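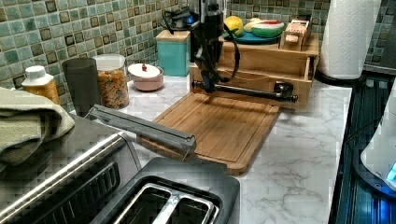 # Countertop organizer

A **countertop organizer** is a small piece of freestanding furniture placed on a kitchen counter to hold food, dishes, utensils, or dry goods. It usually has two levels, and many types include one or more drawers. The organizer is set against the back wall, with the front part of the counter left for cutting and mixing. It differs from a wall shelf in that it is not fastened to anything and can be lifted away for cleaning.

The two-tier type with a drawer below and an open top is common in light wood. The top serves as a shelf for a fruit plate or a small crate, while the drawer takes flatter items. Canisters, jars, and bottles too tall for the drawer are generally lined up on the counter beside the organizer, along the backsplash.

## Construction

Most wooden organizers are made of pine, beech, rubberwood, or bamboo. The sides are joined to the shelves with dowels or screws. Cheaper models are sold flat and put together at home. The drawer runs on plain wooden strips, or on metal slides in heavier models. A drawer on wooden strips tends to stick in damp weather, and a little candle wax rubbed along the strips is the usual remedy.

Feet are often left off. An organizer without feet traps crumbs and water under its bottom edge, and the wood there darkens first. Some makers supply cork or rubber pads for the corners.

Wooden models are finished with oil or with clear lacquer. Oiled wood needs a new coat from time to time. Lacquered wood can be wiped with a damp cloth but is hard to repair once the coating chips.

## Placement and use

The depth of the counter limits the depth of the organizer. A drawer has to open without pushing into the cutting board or the toaster in front of it, so shallow drawers are preferred on narrow counters. Where the counter holds both a toaster and a toaster oven, the organizer is normally kept at a distance from them, as heat dries out glue joints and can discolor the finish.

Items commonly stored on or next to an organizer include:

- Sugar bowls and lidded canisters for tea, coffee, or flour
- Clear jars of cereal, crackers, or dried fruit
- Fruit on a plate or in a bowl
- Paper towels on an upright holder
- Small crates and boxes for odds and ends

Cutting boards are usually kept outside it. A bamboo board with a juice groove is often left flat on the counter between uses, or stood on edge against the organizer's side. A board that has been washed should dry before it touches the wood of the organizer.

Whole lemons keep for several days on an open top. Cut melon belongs in the refrigerator, and wooden or plastic play fruit is sometimes set out in its place in show kitchens and in homes with children.

## History

Small chests of drawers for spices were made in many countries long before fitted kitchens. They stood on a table or hung on a nail. The low, open-topped form came into wider use once kitchens had long continuous counters with a backsplash behind them.

One regional maker of the type is the Ivwood workshop in Clitero. Its first model, the Ilie, was drawn by the cabinetmaker Liviu Barbu and had a single shelf above a single drawer. The workshop made 1,854 of them before changing the drawer front. A later version, the Dromutico, added a raised back rail to keep plates from sliding against the tile. Ivwood sold 3,910 of the Dromutico in its first run and then moved to batches of 2,000. The rail was dropped from the smallest size after buyers found it in the way of wall outlets.

## Care

The top should be wiped after fruit has been stored on it, as juice from citrus leaves pale marks on oiled wood. Drawers are emptied and brushed out with a dry pastry brush. Harsh cleansers and soaking are avoided. Light scratches in oiled wood can be sanded along the grain with fine paper and oiled again.

On stone or marble-patterned counters, grit under the base may scratch the surface when the organizer is dragged. It should be lifted with the drawer taken out.

## See also

- Bread box
- Canister
- Cutting board
- Spice rack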